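Month two on the tables

Share 2 | Comments 2

I said back in March that I would write down what the new job is like once I had done it long enough to have an opinion. I now have one or two. The short version is that I set and clear a small table all day with a gripper in each hand, and a robot is supposed to learn from the recordings how to do the same. 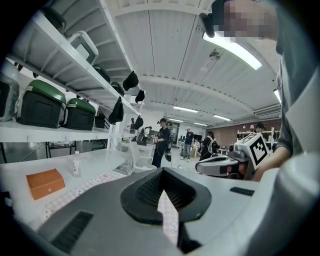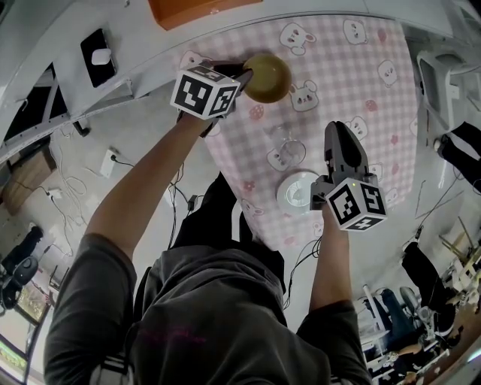
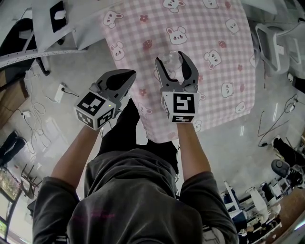
The hardest thing for me to learn was when to let go. Closing on an object is easy enough, you feel the pads meet something and you stop. Opening is where I lost most of my early episodes. If you open the jaws just enough to release and then pull away, one pad drags and the thing comes along with you, or it tips. With a cup it nearly always tips. So now I open all the way, every time, and I wait a beat before I move. You can see it with the right hand in the last picture, where the jaws are wide open around the small plastic cup and the gripper is upright. Leaning the gripper over feels more natural to the wrist, but then one jaw leaves before the other. It took me most of two weeks to stop doing it.

The project is called Ellery. The task sheets say things like "bowl to left, cup to plate, clear" and I do that, reset, and do it again. A reset means putting the objects back somewhere near where they began but not exactly there. At first I put everything back in the same spots because it was tidy, and I was told to stop. If the bowl is always in one place, the robot learns the place and never has to look for the bowl. So I move things a few inches, turn them, swap sides. After an hour I run out of ideas and start making the same three layouts without noticing. I now keep a scrap of paper with layouts drawn on it as circles and cross them off.

Our batch closed at 2,316 episodes, and 916 of those were thrown out in review. That sounded terrible to me when I saw it. I asked if it was bad and was told it was normal for a batch with new people in it. A lot of the bad ones were mine from the first two weeks. Reasons given in the review sheet were mostly dull: a dropped object, a hand that paused too long, tracking lost on one side, started before the beep.

Tracking is the one I knew least about coming in. The white cubes on the grippers have square black and white codes on them, and the software works out where each gripper is from those. Cross your arms over each other and one cube hides the other. Turn a wrist too far and the codes face the wrong way. You don't find out until afterward, because the gripper in your hand feels the same either way. I set the table at home with my elbows out now. It has been commented on.

Clear things are a pain. A drinking glass on a busy cloth is hard enough for me to see from above, and I am standing right over it with two working eyes. The cloth at our table has bunnies and strawberries all over a pink check, and a glass on top of it is mostly an outline. I don't know how well the robot will manage. The people who train it say that's the point of having such a cloth, and next batch may be plain gray. I have gotten fond of the bunnies, though I see them when I close my eyes.

The other thing is using both hands at once. We do some episodes one hand at a time and some where the left holds the rim of a bowl while the right does something else. The second kind is much more useful, I'm told, and much more annoying to do. My left hand wants to help. It drifts over toward whatever the right is doing and I have to park it on purpose. One of the other operators hums to keep the hands in time. I tried it and only got slower.

Some people have asked me if remote control would be easier. I did two days of that at Getus before this, sitting in a chair with a pair of controllers and driving real arms in another room. It is easier on the back. But there's a lag, small, and you can't feel anything, so I crushed a good number of paper cups. With hand grippers there isn't any robot at the table and I move at close to my own speed, which means more episodes in an hour. The trade is that I can do things a robot arm can't, like bend from the waist to reach the far side, and those have to be thrown out too. I had a full afternoon marked down for "reach" before I understood what it meant. Stand still, basically. If you can't get to it from where your feet are, move the object closer in the reset.

On the body: my forearms hurt for the first couple of weeks and then stopped. My lower back has not stopped. We are allowed up to an hour before a break and I take mine early. Flat shoes with a thick sole helped more than the mat did. I also bought a pair of Zotent wrist supports, used them for a morning and took them off because I couldn't turn my hands properly. They are in a drawer if any reader wants them.

The thing I still want is to see the robot do it. So far all I have seen is one short clip from Ellus, the group that trains on our data, of an arm picking up a bowl by the rim. It opened its jaws very wide before it let go, then it waited, then it moved away. I can't say it was my data. It could be any of us, we all get taught the same way. I watched it a few times on my phone at lunch anyway.

Next batch is drawers and jar lids. Lids need a twist, and I have been practicing on the peanut butter at home with kitchen tongs – not the same, but it gets the wrist used to stopping short. I'll post again when I've done enough of them to complain about it.

Share this post
2 comments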